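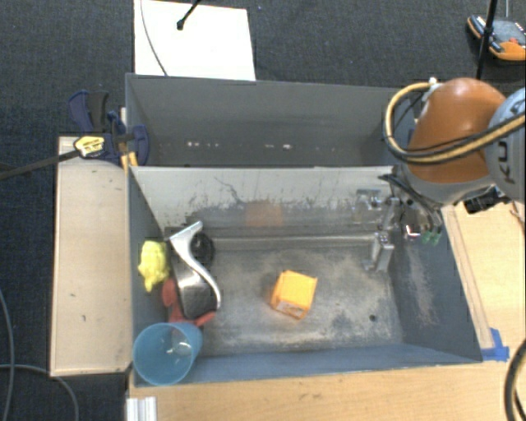 Sound labels on household appliances have been printed for years, yet few buyers read them. From June, makers selling in Grernen will also have to state how loud a product is at the user's ear, measured at a distance of 33 centimetres.

The change matters most for hairdryers and hand blenders, which are held close. Existing figures are taken further away and average the sound over a full cycle. Short peaks — the part most likely to harm hearing — drop out of the result.

Abbasi, a testing firm, ran the new method on 147 products. Eight gave a peak reading well above the figure on the box. Baster, which makes motors for several brands, argues that the test room reflects too much sound and wants the limit set aside until the method is checked elsewhere.

Whether a single number can describe risk is still disputed. Harm depends on length of use as well as level, and the draft label gives no time. Orkura plans to print both.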